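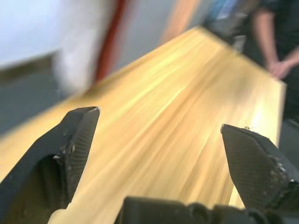
I moved the laundry indoors in October and the windows began to fog by the following Monday. The apartment in Flikcombe has two bedrooms, a short hallway, no balcony and a bathroom fan that moves very little air. The dryer in the basement is shared, and its schedule is full on the evenings I can use it. So everything dries inside, and the water that leaves the clothes goes into the rooms.

I wanted to know how much water that was. The method is simple. Weigh the load dry before it goes into the machine, weigh it again straight after the spin, and subtract. A small load of socks, undershirts and dish towels came out of my washer carrying 645 grams of water at the standard spin setting. Heavier cotton holds more per pound of fabric, and jeans hold it in the places you would expect: waistband, pocket bags, hems.

All of that water has to evaporate, and evaporation depends on three things I can influence at home. The first is the temperature of the air. The second is how much moisture the air already holds. The third is how fast it moves past the cloth. I had been treating the first as the main one and hanging things near the radiator. The log I kept afterward suggests that in this apartment the third matters more, at least over the range of temperatures I am willing to pay for.

The log itself is a Godoy hygrometer on a bookshelf, read by hand and written into a spreadsheet. I know that a cheap sensor drifts. I checked mine with the salt test (table salt, a little water, a sealed bag, left overnight) and it read slightly high. I applied the same correction to every reading, so the comparison between runs should hold even if the absolute values are off.

First run: small bedroom, door closed, window closed, no fan. The socks took 14 hours to get back to their dry weight. Humidity climbed quickly in the first part of the night and then flattened out. I take the flat part to mean that the air near the cloth was getting close to saturated and the rest of the room was taking up moisture slowly, into the drywall and the bedding. The glass was running with condensation in the morning.

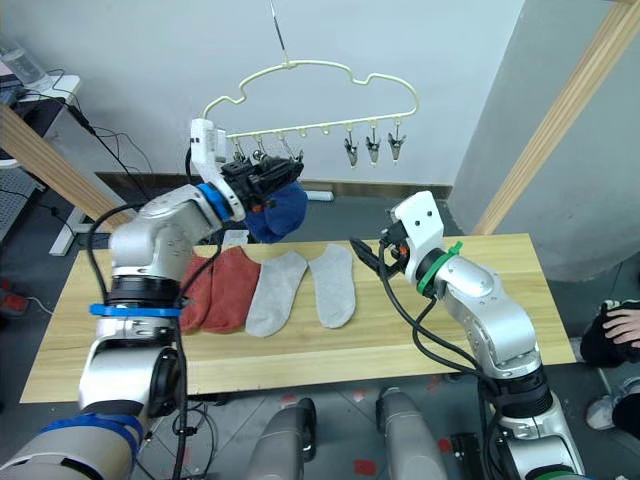 Eliseo Sandoval wrote that I should stop reading relative humidity and convert everything to dew point, and that half the argument about radiators would go away if people did. He is right about the conversion. Relative humidity falls when you heat a room even if the amount of water in the air stays the same, so a warm room can look dry on the display while it is loading up the coldest surface in it. Dew point tells you directly whether the window is going to sweat. I added a column for it and went back over the earlier entries. The radiator runs looked worse after that.

Second run: same room, door open, a small fan on low aimed past the clothes and out toward the hallway. Nine hours. Same washer, same spin setting, starting weights close enough that I did not correct for them. The dew point in the bedroom stayed lower, and the dew point in the hallway rose, as it should.

Spacing showed up in the data too, although I had not planned to test it. Items hung with overlap dried late at the overlap and nowhere else. With socks, the toe and the heel are last because the knit is thicker there and water moves down under gravity for the first part of the cycle. I tried hanging them by the toe and by the cuff. By the toe was a little faster for thick socks and made no difference for thin ones. The clip leaves a mark in either case.
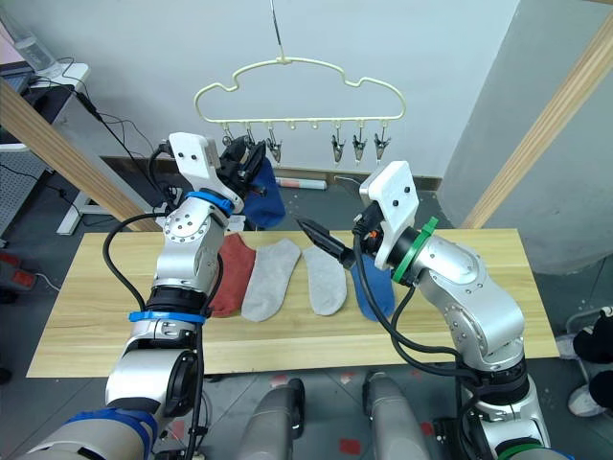

Page last modified: January, evening. Corrected the hygrometer offset and reran the second table.

The third run used a dehumidifier. Fulgencio Arellano lent me his Randus, a compressor unit with a tank that slides out at the front. My plug-in meter showed it drawing 154 watts with the compressor running. It cycles, so the average over a night is lower, and I have not worked out a cost I would defend. What I can say is that the window glass stayed clear, and that the heat it gives off goes into the room, so during the heating season some of that power is useful.

Placement made a difference. Next to the wall, the intake was partly starved and the machine shut itself off early on its own humidistat, reading the drier air it had just blown out. Moved to the middle of the floor with the outlet pointed at the laundry, it ran steadily. The manual does say this, on a page I had skipped.

I also looked at the Citow heated rack that several people recommend. I have not bought one. Heating the bars warms the fabric only where it touches the bars, and the water still goes into the room, so you need ventilation or a dehumidifier anyway. If someone has before and after weights for one, I would like to see them.
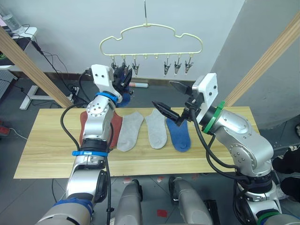 A few notes for anyone repeating this. Use the highest spin the fabric will take. A second spin cycle removed more water from my towels than an hour of fan time did – and it takes a few minutes. Weigh on the same scale each time, and let the dry weight settle overnight before you trust it, as cotton straight off a radiator is lighter than cotton that has been sitting in a drawer.

Opening a window works well when it is cold outside, even in rain. Cold outdoor air contains little water in absolute terms, and once it warms up indoors it can take on a good deal. The cost is the heat you lose. A short, wide opening with the interior doors open seems to do better than leaving the window cracked all night, but I only have two runs of each and would not call that settled.

My current practice is fan on low, door open, dehumidifier for towels and sheets, nothing on the radiator. The spreadsheet now has more than a month of readings and the bedroom dew point has been below the glass temperature on every morning I checked. I still need a proper surface thermometer for the glass. The one I have is meant for cooking, and I am holding it against the pane with tape.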